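# Writing the bench rule

Standards for collaborative robots are written with factories in mind. They assume a fixed cell, a known part, a documented task and an integrator who signs for the lot. Manipulation work on household objects meets almost none of those assumptions, and until recently most groups doing it borrowed what they could from industrial practice and left the rest to habit.

The Malham bench code, released in draft in August, is an attempt to write the habit down. It runs to 14 pages, of which seven are normative. The remainder is guidance, a glossary and a blank log sheet. Griet Kuipers edited the draft, with Rekha Poojary responsible for the sections on object handling and records. It applies to single-arm stations working at tabletop height, with a payload under the limit declared by the site, and it does not replace a risk assessment under whatever machinery regulations are in force locally.

## What the code covers

Section 2 deals with the work surface. The surface must be rigid, of one colour and matte enough that overhead lighting does not produce specular patches in the working area. Mounting holes are permitted. Marks and smudges are permitted if they are recorded at the start of a run and left alone until it ends. Kuipers argued for this last provision. Cleaning a surface halfway through a run changes the background, and a changed background is harder to account for afterward than a dirty one.

Section 3 deals with the object set. Each object is entered in a register with its mass, its longest dimension, its material and a grasp class. Real cookware and toy food may share a surface, but the register must say which is which. Containers are logged as open or closed, and closed containers as full or empty. A squeeze bottle that is empty in one run and full in the next is two register entries.

Colour receives a clause of its own. Where several objects share a colour, the register groups them, so that any later analysis of recognition errors can separate confusion by colour from confusion by shape. Early drafts prohibited matching sets altogether. The prohibition was dropped because kitchens contain matching sets.

Section 4 is the part most likely to affect daily work. It sets the approach and retreat rules for the arm, including a reduced speed within 70 mm of the surface, and a minimum clearance between the gripper body and any fixed item such as an appliance. Cables are treated as part of the moving envelope. A cable that loops clear of the gripper at the home position may not do so at full extension, and the code requires the envelope to be checked at both.

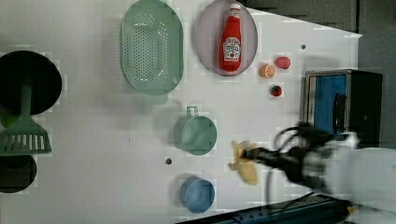 Janaína Bezerra thinks the cable clause is the right one in the wrong section. Her objection is that Section 4 is read by whoever programs the motion, while cable routing is decided by whoever assembles the station, often months earlier. She would move it to Section 1, beside the mounting requirements, and add a bend radius. The editors have accepted the cross-reference but not the radius, on the grounds that suppliers already publish one for each cable type.

## Dropped and moved objects

An object lifted by the gripper is "in hand" from loss of contact with the surface until contact is restored. If it leaves the gripper at any point between, the event is logged as a drop, regardless of height. The operator may not reach in to recover it until the arm has reached a monitored stop. Sites using a protective stop that retains power to the joints must demonstrate that the arm cannot restart without a deliberate action outside the working area.

Objects displaced by accident are treated differently. They are left where they land unless they obstruct the next approach, and the displacement is logged at the end of the attempt. After 10 attempts the full layout is checked against the register.

Two sites have trialled the draft. At Arruda, Wagner Guerra reported that the register took longer to prepare than the risk assessment, largely on account of grasp classes. Curved objects gave the most trouble: a toy banana falls into one class when gripped across the middle and another when gripped near the tip. The revised text assigns class by intended grasp, with a second entry where two are planned.

Flonitz asked for a lighter version of the log for short sessions. The request remains open.

## Status

Comments on the draft close on 2024-09-21. The revision will carry a conformity checklist, which the present text lacks, and a French translation of the normative sections. Clause numbering will not change.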